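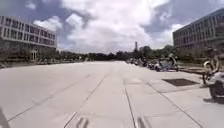

Erzsébet Szénási wrote to me asking why the rate column jumps in the middle of a month when the central bank only meets at the start of it, and whether that meant the whole file was off by a few weeks. Fair question, and it's the one I get most, so it goes first. The column holds the rate a customer would have paid on a new loan that day, and the banks move that whenever they feel like it. The policy rate is in its own column, called base.

Piltura: small loan and deposit rates, daily

Piltura is a plain CSV of advertised rates from lenders and savings banks, one row per product per day. I started it because I wanted to know how fast a rate hike reaches a savings account compared with a car loan (slowly, in my case!) and I couldn't find anything free that went down to the product level. It has grown a bit since then.

What's in it

There are 927 products in the current version, dated 19 October 2023. Each row has the date, lender code, product type, advertised rate, base, minimum balance and a notes field. Rates are percentages, so 4.25 means 4.25 percent. Please don't multiply by 100 again, I did that in my own first chart and scared myself silly.

Minimum balance is in whole currency units. Most savings products sit at 500 or 1000, and a blank means the lender didn't publish one – it doesn't mean zero.

Where it comes from

I collect the rates from public price lists with a script called Vida. Lajos Takács wrote the part that reads PDFs and I wrote the part that breaks. When a list is missing for a day, the last known rate is carried forward and the notes field says "filled". December is full of these, as lots of lenders stop updating over the holidays. If you're measuring how quickly rates change, drop the filled rows first.

Known problems

Ciltard and Tiston are listed as separate lenders right through, even though they share one price list now. I left them apart so that older work still runs.

Teaser rates are a mess. Some lists show only the intro rate and some show only what comes after it, and I haven't found a clean way to split them. Andor Balogh is working on a flag for this in version 2.

Using it

Do what you like with it, including paid work, but keep the name Piltura somewhere near the chart. It isn't advice on where to put your money. Corrections are very welcome – send the lender code, the date and a link to the price list, and I'll get it into the next release.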